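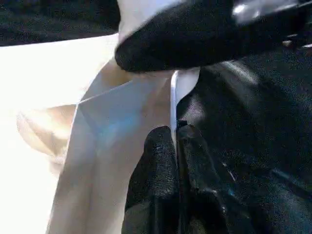
Grundwood Folding Workbench: Six-Month Review
Posted 30 January 2024 by Bleddyn Craddock

I bought the Grundwood in August to replace a Pestton trestle pair that had developed a twist in one leg. It has been used since then for planing, light sawing and one set of shelves. I paid full price at Skurkard and have no arrangement with either company.

Construction
The frame is folded steel with riveted pivots. The top is two beech boards joined by a pair of hand-cranked vise screws, one at each end. The screws turn independently, so the jaws can be set out of parallel to hold tapered stock. Stated capacity is 600 pounds. I have not tested that figure, but I have stood on the bench to reach a light fixture and saw no deflection worth mentioning.

Assembly took 30 minutes with the supplied wrench. Step six in the manual shows the crossbar upside down. Fit it with the stamped arrow facing the floor or the lower shelf will not seat.

Stability
Side-to-side stiffness is good. Front-to-back stiffness is fair: with a No. 5 plane on pine the bench creeps forward after some 10 strokes on a sealed concrete floor. A rubber mat under the feet fixed most of this. The stock feet are hard plastic and should have been softer from the start.

Vise action
The screws are smooth over the first two thirds of travel and tighten up near full opening. Dry wax on the threads helped. The cranks are the weak part of the design – one set screw backed out within a month and had to be put back with threadlocker. Dilani Sheikh, who has the older version of the same bench, reports the identical fault on hers.

Storage
Folded, the bench is 18 centimeters thick and hangs on two wall hooks, not included. The lower shelf has to come off before folding. Small parts need to be kept elsewhere, and I use a divided tray for bits, screws and the spare bench dogs.
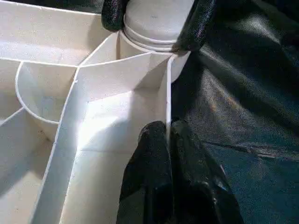
Will the bench dogs from the older version fit the new top?
They fit, but loosely. The holes were enlarged slightly on the current model, and a single wrap of masking tape on the shank takes up the gap.

Verdict
Recommended for occasional use in a small garage. For daily hand planing, look at the heavier Bhuiyan, which costs more and does not fold. Grundwood sells replacement cranks separately, and I would order a spare set with the bench.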